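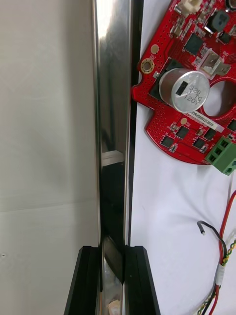
May 18, 2025

Cold enough this morning that I put the heater on and wore the big socks, and I decided the whole day was going to the amp. The little Drutico one from the lounge, I mean, the one that started humming back in December and that I have been walking past ever since. I kept telling myself I'd get to it once the weather turned. Well, it turned!

I cleared off the bench first, and that took longer than I want to write down. Half of what was on it belonged in the shed and the other half I had been looking for (hello, good tweezers). Then I spread the old white pillowcase out, the one I always use, so that when a screw goes rolling I've got some chance of seeing it. I love that pillowcase. It's been washed so many times it's gone soft as anything and it never sits flat, but I'd be lost without it.

The lid came off the amp without a fight. The screws were tiny, and I lined them up in an old Billow mint tin in the order they came out, and then of course I knocked the tin with my elbow and that was the end of the order. Found all of them, though — one was in my slipper.

I haven't done any proper soldering in ages and my hands knew it. The first joint was a big ugly grey blob and I had to suck it all off and start over. The second was better. By the fourth I was humming along with the radio and feeling very pleased with myself, so naturally I then melted a bit of the insulation on the speaker wire and had to go hunting through the drawer for heat shrink. I had every colour except black. It's green now. It's inside the case and I don't care.

Lunch was toast over the sink with the last of the Tan Street marmalade. I need to get another jar, or two, they never have it when you want it.

After lunch I put the whole thing back together, plugged it in and stood well back like it was a firework. No smoke! I played the same side of the same record for around 10 minutes with my ear right up against the speaker. The hum is still there, but it's much lower, and from the couch I can't hear it at all. I'm calling that a win for now. I might have a go at the ground wire next weekend if I'm not over at Tramulow for the market.

My neck is killing me. I want a better lamp for the bench, one of those with the long bendy arm, and a stool that's the right height, and while I'm wishing, a bigger bench. The pillowcase is in the wash with the tea towels. Soup for dinner, and side two playing while it heats up.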